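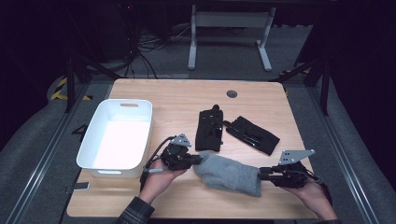

Why Are Fuzzy Things So Warm?

Pull on a pair of fluffy socks on a chilly November morning and your toes feel toasty in no time. So the socks must be making heat, right? Nope! A sock has no battery and no tiny fireplace inside. The heat comes from YOU.

Your body turns food into energy all day and all night, and lots of that energy becomes heat. The heat is always trying to sneak off into the cooler air. Fuzz slows it down, and the secret ingredient is something you can't even see – air!

Air that stays still is really bad at carrying heat away. Fuzzy cloth is full of little threads sticking out every which way, and between them are thousands of tiny pockets where air gets stuck. Your heat has a very hard time getting through all those pockets. Scientists call this insulation (say it: in-suh-LAY-shun).
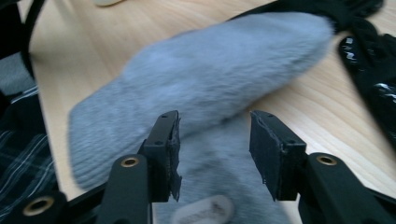 Page last changed: November, by Lotte Verbruggen

Fuzzy socks work just like a bird's feathers. Have you ever seen a sparrow puffed up like a ball in winter? It is fluffing its feathers to trap more air. Sea otters are the champions, though! Their fur is so thick that air stays trapped next to the skin even while they swim in icy water.

Sheep do it too. Wool fibers are crinkly, a bit like tiny springs, so they can't lie flat against each other. All those crinkles leave room for air.

Try it yourself!

You will need two jars the same size with lids, a fluffy sock, warm water from the tap, and a thermometer. Ask a grown-up to help with the water.

Fill both jars and put the lids on. Slide one jar into the sock and leave the other one bare. Wait 5 minutes, then open the lids and measure the water in each jar. Write the numbers down, close the jars and keep going until you have measured 5 times. Which jar cooled faster?

Now the tricky one. Do the test again with cold water in both jars. Will the sock warm it up, or keep it cold for longer? Make your guess first – lots of grown-ups get this wrong!

Word to know
Fiber: a very thin thread. Cloth is made from lots and lots of them.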